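Why Do Video Games Have Levels?

I played a game called Lurkier for most of August. You're a little swamp creature and you have to sneak past herons without getting eaten. It has 30 levels, and I got stuck on the ninth one for so long that I started wondering why games are chopped up into levels at all. Who decided that? So I went and read a whole lot about it, and now I get to tell you!

A level is a chunk of a game

Think about a book. It has chapters, right? A level is a bit like a chapter. It has a start, a middle and an end, and when you finish it you get to go on to the next one.

Very old games had to do it this way. The machines they ran on had tiny memories – much, much smaller than the memory in a phone – so the machine would often hold one small piece of the game, then swap it for the next piece. Machines are a lot bigger inside now, but plenty of games still have levels, and I'm glad they do.

Levels are sneaky teachers

Go back and play the first level of any jumping game you like. I bet there's a tiny gap near the start that's very easy to get over. The person who made the game put it there so you'd try the jump button. Then comes a wider gap. Then a gap with something mean waiting on the other side (it's always something mean).

In Kurnik, a game about a runaway hen, the first level has no foxes in it at all. You just run around and flap. The first fox turns up in level two and he's asleep! By level five he's wide awake and he has brothers, but you already know how to flap by then.

What makes a level hard?

Game makers have lots of little knobs they can turn. They can make the enemies faster, or give you less time, or put the save point farther away. My worst level ever is the ice cave in Ekis. It took me more than 763 tries. The game keeps count and shows you the number, which I think is a bit rude.

If a level is too easy, you get bored. If it's too hard, you put the game down and go find a snack. Makers watch people play and then change things, over and over, until it feels about right.

Make your own level on paper

You don't need a computer for this. Get a big sheet of paper and a pencil, and draw a start flag on the left and a finish flag on the right. Put in three jumps, one enemy and one secret. Then hand it to a friend and let them walk a finger through it. Don't help them! If they get lost, rub that part out and try again.
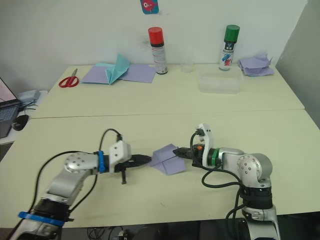 Words to know

Level: one chunk of a game, with a start and an end.

Save point: a spot where the game remembers how far you got.

Boss: a big enemy, usually at the end of a level or a group of levels.

Playtester: a person who plays a game before it's finished and tells the makers which bits are too hard, too easy or just plain broken.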